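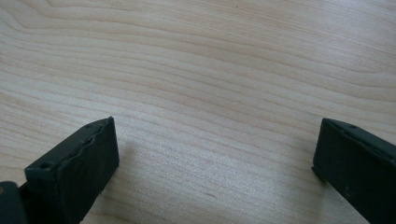 La maison Marico ouvrira en avril son deuxième salon de thé, rue Dusar, et l'équipe a choisi de fêter l'événement comme elle aime recevoir : longuement, autour d'une théière bien remplie et d'une part de quelque chose de sucré. Le premier salon, ouvert il y a trois ans place Bansal, affichait complet presque tous les dimanches, et il fallait parfois renvoyer chez eux des habitués venus avec leurs enfants, ce qui nous serrait le cœur chaque fois. À la nouvelle adresse, on s'installera volontiers pour l'après-midi, les coudes sur un bois clair aux longues veines ondulées, le temps de laisser infuser un oolong ou de terminer un chapitre. La salle peut accueillir 27 personnes assises, avec en plus, dès les beaux jours, une petite terrasse côté cour où le soleil arrive vers 15 heures.

Une carte qui prend son temps

La nouvelle carte réunit 134 thés et infusions, des grands classiques de Chine et du Japon jusqu'aux mélanges composés dans notre atelier. Ceux qui nous suivent depuis le début retrouveront bien sûr le Matin de Skavo, ce thé noir légèrement fumé qui a fait connaître la maison, et découvriront sa petite sœur, une infusion de verveine, de pomme séchée et de fleurs de sureau que nous avons goûtée, regoûtée, discutée (parfois vivement !) pendant tout l'hiver avant d'en être contents. Chaque thé est servi avec sa fiche, qui indique la température de l'eau et la durée d'infusion, et que l'on peut emporter chez soi pour refaire les mêmes gestes le lendemain.

Côté gourmandises, tout est préparé sur place le matin même : le cake au citron et au pavot, les sablés au sarrasin, la brioche roulée à la cardamome, et une tarte de saison qui sera, pour commencer, à la rhubarbe. Une formule salée est proposée à midi, avec une soupe, une tartine et un thé glacé ou chaud, au choix. Les personnes qui évitent le gluten ou les produits laitiers trouveront chaque jour au moins un gâteau pour elles.

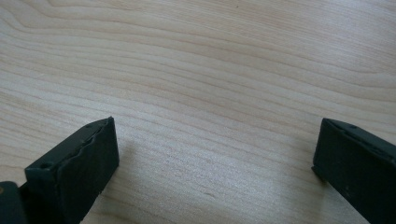
Détail du bois clair et de ses veines ondulées. © Marico

Des ateliers pour les curieux

Le salon proposera aussi des ateliers d'initiation, en petit groupe, chaque lundi soir à partir de 18 h 30. On y apprendra à reconnaître les grandes familles de thé, à choisir une théière sans se ruiner, à accorder un thé vert avec un fromage de chèvre – un mariage qui surprend toujours et qui convainc souvent. Un atelier plus court, pensé pour les enfants à partir de sept ans, leur permettra de composer leur propre infusion et de repartir avec leur sachet, décoré de leur main.

L'ouverture de la rue Dusar doit beaucoup aux clients de la première heure. Environ 2000 d'entre eux ont répondu au questionnaire glissé l'an dernier dans nos sachets, et leurs réponses ont guidé bien des choix, des horaires plus larges en fin de journée jusqu'au retour très réclamé du chocolat chaud à l'ancienne. Qu'ils en soient ici chaleureusement remerciés !

Informations pratiques

Salon de thé Marico, rue Dusar
Ouvert tous les jours de 10 h à 19 h
Ateliers sur inscription, directement au comptoir de l'une ou l'autre adresse
Le salon de la place Bansal reste ouvert aux horaires habituels

Contact presse

Maison Marico, service communication. Visuels, carte complète et dossier de presse envoyés sur demande. Les journalistes qui souhaitent venir goûter la carte avant l'ouverture sont les bienvenus – il suffit de nous prévenir la veille, afin que la brioche soit encore tiède à leur arrivée.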